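Working a room alongside the robot: a guide for housekeeping staff

Posted by Arif Roy, Illholm guest services – July 28, 2023

If you're reading this, you have probably just been told that a Clurnex will be joining you on your floor, and you may have some feelings about that. I certainly did! I cleaned rooms at Illholm for many years before I started training people, and I promise this page is meant to make your first shift with it a good deal easier.

Before you start

Sign in on the Sketura tablet and pick your room. Check that the floor on your side of the bed is clear, and look for the robot's cable while you're at it. Step over it, please, and never move it with your foot.

Picking up clothes from the bed

1. Leave clothing where the guest left it. I know your hands will want to tidy (mine still do), but let the robot go first.
2. Press Begin and stand on the far side of the bed.
3. Let it take hold. It can work with one garment in each hand, so give it room on both sides.
4. If a sleeve or a hem snags, press Hold on the tablet before you reach in. Wait for the chime.
5. Fold and put away as you always have. Folding is still ours, and so is anything delicate.

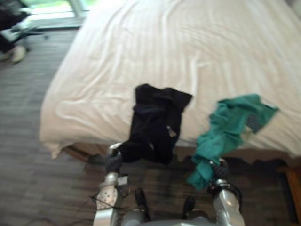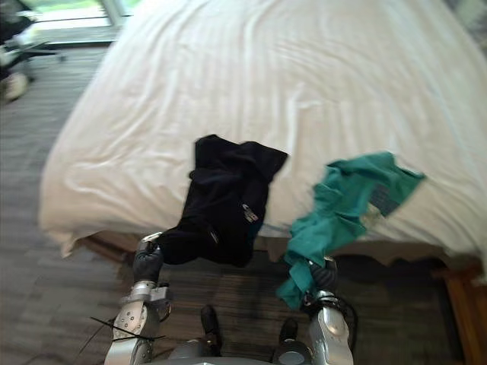
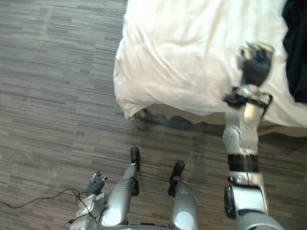

Clothes pickup at the bedside. In the first two views, the black garment is in the left gripper and the teal one in the right.

What changes for you

Mostly the bending. You will do less of it, and more checking – pockets, stains, the odd earring in the sheets. Your room list stays the same length through February, and each pair of you gets 300 minutes of paid practice time before working a live floor. Please use all of it, even if you feel ready sooner.

Write down anything that slows you up in the Khan logbook by the linen room. I read it every evening, and the Hold chime is louder now thanks to a note somebody left there.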